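Garlow library to begin curbside lending, reading room stays closed

The Garlow branch of the Wasville library will start lending books at its side door this month, the library said in a notice to cardholders. The reading room, the children's corner and the two public computers remain off limits.

Cardholders can request up to 13 items at a time by phone or through the online catalog. Staff will call when an order is ready, and pickups are by appointment at the Lightfoot Street entrance. Borrowers should bring their card or know the number. Orders left for more than a week go back on the shelf.

"Most of the calls we get are for large print and for picture books," said Inna Symonenko, the branch manager. "Those are the shelves we pulled from first."
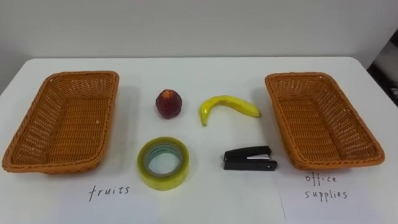

Returns go in the outdoor book drop only. Items are set aside for three days before they are checked in, so they may still show on a borrower's account after they have been dropped off. No late fees will be charged for anything that was due after the branch closed in the spring.

The branch tried the service in June with 46 households and filled almost 300 requests. Symonenko said the main complaint was the phone line, which was often busy in the morning. A second line has been added.

Interlibrary loans from Pistholm are still on hold. Donations of used books are not being accepted, and people are asked not to leave boxes at the door.

The summer reading program will go ahead by mail. Forms are available on request with any order and can be returned in the book drop.

July 2020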